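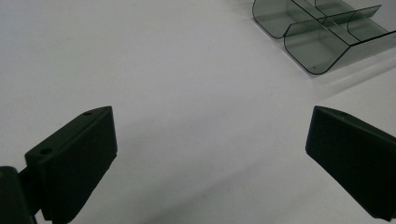
The back room at Vulotthorpe: tables, trays and shelves

June 29, 2025
By Mathur

We started on the back room in January and it is close enough to finished to put on a page. It used to be where everything went that had no other place. It is now a room for sorting, mending and packing, with a plain white table to work on and trays for the small things. The notes go through the room in the order you would walk it, starting with the table.

The table
The top is plain white. We considered a darker one, which would have hidden marks better, but pins, screws and beads show up well on white and that mattered more. It gets wiped over at the end of each session.

The smoky tray
Transparent acrylic with a grey-green tint. It lives on the table and takes whatever is being sorted at the time. You can see through it to the white underneath, so small items are easy to pick out. Use a soft cloth on it, as kitchen roll leaves fine scratches in acrylic.

Trays that didn't stay
The first ones were woven. They looked good on the shelf, but thread ends caught in the weave and anything very small went straight through. They have gone to the front room, where they hold leaflets.

The wall behind the table
Painted over the winter with what was left from the hall. It needed two coats, and a third low down where the old table had rubbed. The patch by the socket is slightly shinier than the rest because that tin was a different finish.

Long shelf
From the Vanby range, bought second-hand. It came without its fixings and the holes didn't match our wall, so it sits on brackets from another set. It carries boxes of paper and nothing heavier.

Short shelf
Put up with the offcut. It holds tape, string, the good scissors and the bad scissors. The bad scissors are for tape.

Labels
Printed on a Trinus label maker, apart from the bottom row, which was done by hand when the tape ran out. Black on white was the easiest to read from the doorway. The clear labels we tried first couldn't be read at all on tinted plastic.

Drawer unit, top drawers
Buttons, hooks and eyes, press studs, needles. The needles are kept in a lidded tin inside the drawer. Please put them back in the tin and not loose in the drawer.

Drawer unit, lower drawers
Zips by length, then elastic, then bias binding. The bottom drawer sticks in damp weather. Lift it a little as you pull.

Packing end
Bubble wrap on a pole, brown paper flat underneath. Parcels are made up at the far end of the table and moved off straight away, otherwise the sorting space disappears. The largest box size we keep is 305 mm along its long side, and anything bigger has to be made from two.

Stool and chairs
The stool is for the high shelf and the chairs are for sitting on. One of the chairs has been reglued at the back joint and seems sound. There were 9 chairs in the room when we began, stacked to the window, and we kept 4.

Window
It opens now. The catch had been painted shut and needed a blade run round it. The sill was covered in plant pots for years and has rings on it that have not come out with anything we have tried. We may paint it, or put the pots back.

Lighting
One ceiling light in the middle and a clip lamp for close work. The clip lamp had been hard on the eyes against the white top, so the bulb was changed for a warmer one. Colours are still best checked by the window.

Floor
Old lino, scrubbed. There is a worn strip from the door to the sink. A mat covers the worst part and has been taped down on all sides.

Sink corner
Cold water only. Brushes and jars go on the draining side. Nothing acrylic should be washed here with the scouring powder, which is for the sink itself. Trays go in the kitchen with warm water and washing-up liquid, and are dried with a cloth to avoid water marks.

Box of lids
Every lid without a pot was put in one box and every pot without a lid was lined up beside it. Some matched. The remaining lids will be kept until the end of summer and then recycled.

Fabric shelves
Folded to one width, using a piece of card as a guide. Cottons are at eye level, heavier cloth below. Pieces too small to fold go in the scrap bag, which hangs from the door hook. The bag is free for anyone to go through.

Noticeboard
Moved from the corridor. It has the opening times, the washing instructions for the trays and a plan of the shelves. The plan was drawn before the short shelf went up and needs doing again.

Things found
A spirit level, a set of keys that fits nothing, half a jigsaw, three tape measures and a good cake tin. The tape measures have been put to use. The cake tin is in the kitchen if anyone recognises it.

Still to do
A rail for hanging finished pieces, a proper bin with a lid, and felt pads under the table legs. We would also like more trays of the same sort as the smoky one, in any tint as long as it can be seen through. Flat bases only, please, as ones with feet slide about on the table.

If you have any to spare, leave them by the back door with a note of where they came from. The room is open whenever the front room is, and the key is kept on the hook behind the desk.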